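Looking After a Cricket Bat at the Kitchen Table

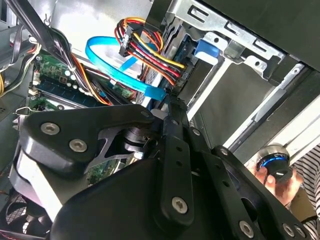

A new bat needs oil before it needs a ball. Use raw linseed oil, never boiled, and put a teaspoonful on a soft rag. Wipe it over the face, edges, toe and back. Keep it off the splice, where the handle joins the blade, and off any stickers. Lay the bat flat, face up, overnight and do it again the next day. Two light coats are enough for most bats. A bat with a factory-fitted face sheet needs oil only on the bare wood.

Knocking in

Use a wooden mallet or an old ball in a sock. Start gently and build up over several evenings. I do 20 minutes at a time and stop when my wrist gets tired. Work the face first, then strike the edges at an angle so they round over slightly. Don't hit the edges or the toe square on. Rosine Lemaire, who kept wicket for Clekcombe, does hers in the garage at 2 in the afternoon so the neighbors don't complain.

Small cracks

Hairline cracks on the face are normal. Sand them lightly with 300 grit paper, work in a little wood glue, wipe off the extra and wrap with fiberglass tape once the glue is dry. A crack that runs up into the splice should go to a repair shop.

Grips

Roll the old grip off from the bottom, or slit it with a knife if it has gone sticky. Dust the handle with talcum powder before the new one goes on. A grip cone is cheap and saves a lot of swearing.

Pads and gloves

Wipe pads with a damp cloth and dish soap. White shoe cleaner covers red ball marks. Open the gloves up and dry them in the shade, away from heaters. Stuff them with newspaper if they are soaked.

Winter storage

Keep the bat somewhere cool, out of the car and off the boiler. Check it in February and give it one thin coat of oil if the wood looks pale.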